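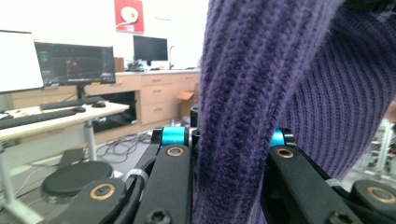

Flaltow opens its second sweater swap and repair shop in Silalden this October

SILALDEN – I've been waiting all summer to write this one! Flaltow is opening a second shop, right on Jultgate, and the doors open at 10 a.m. on the first morning of October.

If you haven't met us yet, we take in knitwear people have stopped wearing, mend it, and put it back on the rack for somebody else. Last year our first shop passed along 3,299 sweaters and repaired another 1,236 for customers who wanted to keep theirs (moth holes, mostly, and a lot of elbows).

The new place is bigger, with a proper mending table by the window and room for evening classes. Aoki, the yarn store two doors down, is giving us matching wool for the first 100 repairs, so those will be free. Bring your sweater in clean, please – we can't take it otherwise.

Classes start at 6 p.m. and cover darning, cuffs and ribbing. We have 74 spots for the fall and you can sign up at either shop.

Press visits are welcome any afternoon in September. Just call the Flaltow front desk and we'll put the kettle on.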